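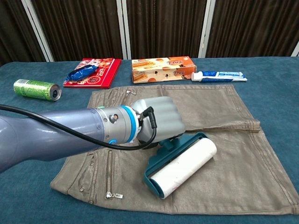 February 2024

Tuesday again, and I slept badly. The wind came from the side of the river all night and moved the loose shutter, the one I promised to fix in the autumn. At five I gave up and made coffee and sat in the kitchen with my coat on. I do not mind these early hours so much now. In the first winter here they made me very homesick.

I must write down about the choir before I forget the order of things. Yesterday evening we had the second rehearsal with the new conductor, Mr. Economou. He is a small man with a big scarf and he does not take off the scarf also when he conducts. He gave us the Plivach songs, five of them, and said we will sing them by heart at the concert in March. By heart! The old women from the alto row looked at each other. I looked at my papers. The words are in a dialect that even the people born here do not speak well, so for one time I am equal with everybody, and I confess this gave me a small pleasure.

The third song is the most difficult. It has a long note in the middle, where the altos must stay on one tone while the sopranos go down and up around us, and I always go down with them. Economou stopped us there again and again. He said to me, not unkindly, "You are following. Do not follow." I have thought about this sentence all day. On the tram I tried to hold the note very quietly with my mouth closed, and a boy moved to another seat.

After the rehearsal Lieven Leemans walked with me as far as the bridge. He sings bass and he has been in this country 31 years, so he speaks with no mistakes, but when he counts the bars he still counts in Dutch. I heard him whisper it. I count also in my own language, and I asked him if it ever goes away. He said the counting stays, and the swearing, and what you say to a cat. Then he told me a long story about a choir in Drerau where he sang when he was young, in a church with no heating, and how the organist wore gloves with the fingers cut off. I did not understand the end of it because a truck was passing, but I laughed at the correct moment, I think.
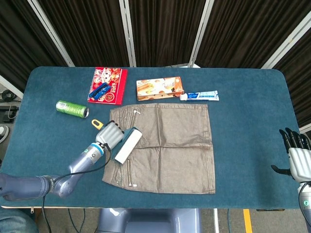
He also lent me his old recording of the songs, on a cassette. I do not have a machine for cassettes. I did not want to say this to him, he took it out of his pocket so carefully. So today at lunch I asked in the repair shop on Flusov Street, and the man there has one player, which he will lend me until Saturday if I leave a deposit. I paid it and carried the thing home in a shopping bag. It is heavier than I expected and one of the buttons must be held down with the thumb.

I have now listened to the third song almost the whole evening. The singers are women from the village itself, and they are not singing beautifully, if I may say so. They are loud and one of them coughs. But the alto note stands there like a post in the ground. It does not bend at all when the other voices pass. I tried with them, first sitting, then standing by the window, and then with one finger in my ear as I saw Lieven do. With the finger it is better. Two times I kept it to the end.

The text I am learning more slowly. I have copied the first verse by hand and put it on the inside of the cupboard door, where the cups are, so that I read it each time I take one. There is a word in the second line I cannot find in any dictionary. Lieven believes it is a kind of grass. The soprano who lives above the bakery is sure that it is a small boat. The song has a meaning in both cases — the girl goes to the river either to cut the grass or to sit in the boat — but I would like to know which one I am singing.

I wrote to my sister about all this, three pages, and did not send it yet. I want to add the word when I know. Also I must ask her for our mother's soup with barley, because we each bring something to eat for the last rehearsal, and I said soup without thinking how I will carry it on the tram.

The shutter is moving again. Tomorrow I will tie it with a string.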